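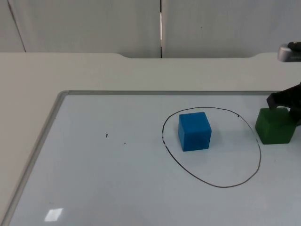
The Utinari table: two blocks, one loop

Hello again, and welcome back to those of you who have been waiting so patiently for something new on this page. I promised a little gallery of the simplest game we play, and it has taken me far too long to put together (my own fault, I kept stopping to play it). We call it Utinari, a word that came out of a very silly evening in Wuston and has stuck ever since. You need a whiteboard, a marker, two foam blocks and a flat table to lay the board on. Most people have the marker and the table already, and the rest won't cost you much.

The rules take less time to explain than to find the marker cap. You draw a loop, as big as you like. The first block goes in anywhere. The second has to go in as well, and that's where it gets interesting, because a block that sits over the line belongs to the loop in some houses and doesn't in others. In ours it counts as "on the fence," and the person who drew the loop gets to decide. I have seen grown adults go very quiet over this. 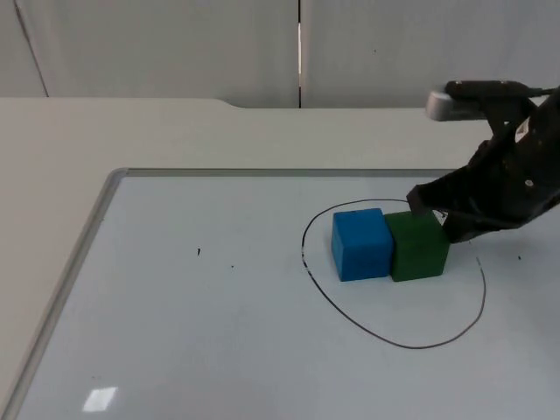 I am a great believer in lopsided loops. People who are new to the game try so hard to draw a perfect circle, and then they rub it out and try again, and by then the kettle has boiled and everyone has wandered off. Draw it in one go and live with it! A loop with a bulge on one side and a thin patch where the pen skipped gives you something to talk about. Does a gap in the line count as a gate? We say no, but I have had letters.

Foam is lovely for this. Wooden blocks are handsome, but they clack and they skid on a shiny board, and if one goes over the side you will hear about it from downstairs. My first set was from Akar and I still have most of it, though the yellow one went to live with a dog. Blue and green are the pair I reach for. They're easy to tell apart across a room, even late in the day with the lamps on, and I think they look well together on all that white.

Once both blocks are in, you can play the second half, which we call Neighbors. One player asks for "close" or "far." Close means touching, a whole face against a whole face, so there's only a seam between them. Far means as much white as you can get between the two without leaving the loop. Far sounds harder. It isn't, you'll find most people muddle close, because they stop a hair short and are perfectly sure they haven't.

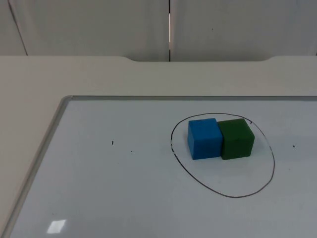 Toon Michiels holds that a pair of blocks should always go in the middle of the loop, and that tucking them up near the top like this wastes the whole bottom half. He has told me so more than once, at length, and he says a board ought to look balanced before you walk away from it. I see his point and I'm not going to change. All that bare space under the blocks is what makes the next turn worth having. You can add a second loop in there, or a third block if you have one, or you can leave it alone and make the other person wonder what you're up to.

He is right about wiping the board, I'll give him that. I'm a lazy wiper. I go over the big lines and leave the stray dots, and then somebody asks whether the dots are part of the game. (They aren't. Wednesday's group did make up a version where they were, and it went on past supper.)

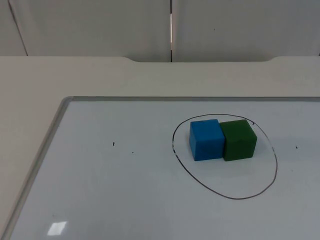
Words and pictures: Wilson Arboleda
Filed under: Table games, Quiet afternoons

Blue on the left, green on the right, snug together, and a dash and some dots out on the open board that I could have wiped and didn't. I'm very fond of this one. It makes me want to pick up the pen.

If you'd like to try Utinari at home, start with a low table so that everybody can lean in, and lay the board flat. The little Gittins markers are fine for it, and so is whatever is in your kitchen drawer, provided it really is a dry-erase one. Please check. I once didn't, and there is a board in my hallway with a loop on it that will outlive me. Our mailing list has grown to 900 of you, and I'd love to hear your house rules, particularly about the fence.

26 shares

2 comments

marnie_b
We play that on the line means out, no arguments, and my daughter still argues. Going to try letting the drawer of the loop decide. Might be worse!

Pell
Is Neighbors any good with three blocks? We only have big ones and our board is small, so "far" is over pretty quickly.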